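Gripper comparison on the two-arm cell: first results

May 30, 2025

The trial of the Vurnetti and Sadeghi parallel grippers on the two-arm cell at Bostau has finished its first stage. Both units are electric, both fit the same wrist flange, and both were run with the fingers supplied by the maker. The purpose was to choose one type for the sorting work due to start in August, so that spare fingers and cables need only be held for one.

Each gripper was given the same pick list: small cubes, short cylinders, and a mix of the two, placed into an open bin. Start positions were drawn from a table and set out by hand against the tape grid. The grid is also used to check camera calibration at the start of each session. A session was 50 picks, after which the fingers were wiped and the closing force was read back from the controller.

In total 1,431 picks were logged. A pick was marked as failed if the object left the fingers before release, if the gripper reported closed on nothing, or if the operator had to stop the arm. Stops caused by the camera software were removed from the log and the pick was repeated.
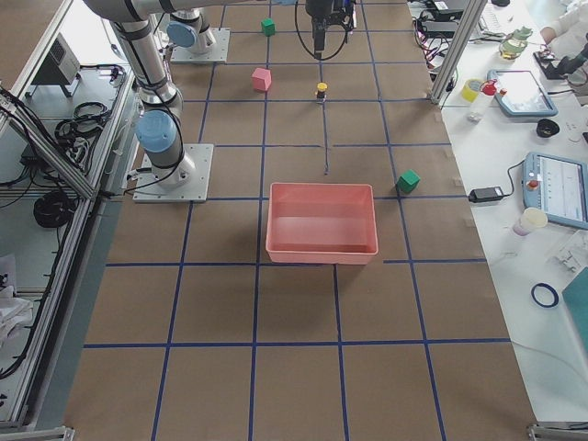

There were 39 failures. Most were with cylinders, and most of those came from the Vurnetti gripper at its lowest force setting, where the object turned in the fingers during the lift. Raising the force by one step cured this on the cylinders but left marks on the softer test pieces. The Sadeghi unit held cylinders well at every setting. Its weak point was speed -- the closing stroke is noticeably longer, and the controller waits for the full stroke before it reports a grip, even when contact is made early.

Cable routing needs attention with either unit. A loop long enough to allow full wrist rotation will hang low when the tool points straight down, and on two occasions it brushed an object out of position before a pick. A clip on the last link reduced the sag, though it also limits rotation in one direction. The Drulham swivel connector has been ordered as an alternative and will be fitted to one arm only.

Two points on the controllers. Speed override is stored separately on each pendant, so check both before starting a shared program. The gripper driver must be loaded after the arm has been enabled; loading it first gives a timeout which looks like a wiring fault.

The next stage is an endurance run of 2,000 cycles per gripper with no change of fingers, using cylinders only. The cell will not be free for other bookings while this is under way. Raw logs and the force readings are in the shared trials folder, sorted by session -- please copy files out before editing them.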